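Counter-arm work (kitchen automation)

Counter-arm work is the name most of us in the trade use for kitchen jobs where a single robotic arm shares a countertop with human staff. I have been around it long enough to have opinions, so this entry on the Prodby food-service wiki is written in first person, which the editors let us do for workplace topics.
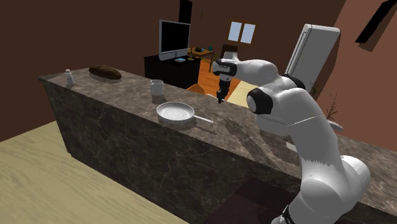 The term covers a pretty narrow slice of automation. Conveyor fryers don't count, and neither do the vending-style kiosks at train stations. What people mean by it is an arm with a gripper, picking up the same mugs and pans that a cook would pick up, on a counter that was built for people. If the counter had to be torn out and replaced with a special one, folks will argue with you over whether it still counts (I say it doesn't, and the talk page for this article has a long fight about it).

Where the name came from

I first heard it at Korley, a company that runs staff canteens, and I'm fairly sure it started there as a line on the shift sheet. Somebody had to be down for "grill," somebody for "dish," and then one March there was a new row that said "counter arm." The person in that row didn't do the arm's work. They set out the items, watched it, and fixed things when a mug ended up on its side. Wevberg, which makes the planning software Korley uses, picked up the phrase for its manuals, and after that it stuck!

How the work is set up

Most sites rehearse a task in simulation first. A modeled kitchen gets a counter, a few everyday objects and an arm, and the task is run over and over with the objects moved a little each time. At Korley we had a list of 13 basic tasks, things like moving a mug to the tray side or turning a pan so its handle faces the cook. A task had to go 200 runs in simulation without a drop before it was allowed anywhere near breakfast service. Our pan task took 1,013 runs to get there, mostly thanks to the handle, and I was told that was quick.

The odd thing for a kitchen person is that you get asked to help with this part. I spent a good many afternoons next to a programmer, looking at a fake kitchen and saying no, you'd never leave the bread there, it'll get splashed. That kind of knowledge used to be free, something you yelled at the new kid. Now it's a line in my job description and I get an extra 13 cents an hour for it. Make of that what you will.

What changes for staff

The lifting goes down, and my wrists are glad of it. The walking goes up, at least it did for me, as I was forever crossing the room to put things back in their start spots. Talk drops off too. Two cooks at a counter chat all morning, and one cook and an arm don't, and when Stevens (the other big canteen outfit in our area) put arms in, the thing their crews complained about most was how quiet the early shift got. They ended up moving the prep table closer so people could hear each other.

Tidiness becomes a much bigger deal. A cook will reach around a salt shaker without thinking. With an arm, clutter means slower moves or a stop, and a stop means somebody wipes their hands and walks over. New hires pick this up in a week or so. Old hands like me take longer, and I still set my coffee down in the wrong place.

Jobs are the sore subject. At my site nobody was let go when the arm came in, but two people who left weren't replaced, and I think readers should know that when they see the words "no layoffs" in a brochure. The setter role (that's the shift sheet row I mentioned) pays a bit more than dish and a bit less than grill.

Records and logging

Sites keep a log of every stop. Ours had 2,118 entries when I last scrolled through it, and the notes field is the best reading in the building. Most entries are one word, "mug" or "handle." Under Korley rules the log stays open to all kitchen staff, and crews at Stevens have asked for the same.

See also: Setter (kitchen role); Shift sheet; Stop log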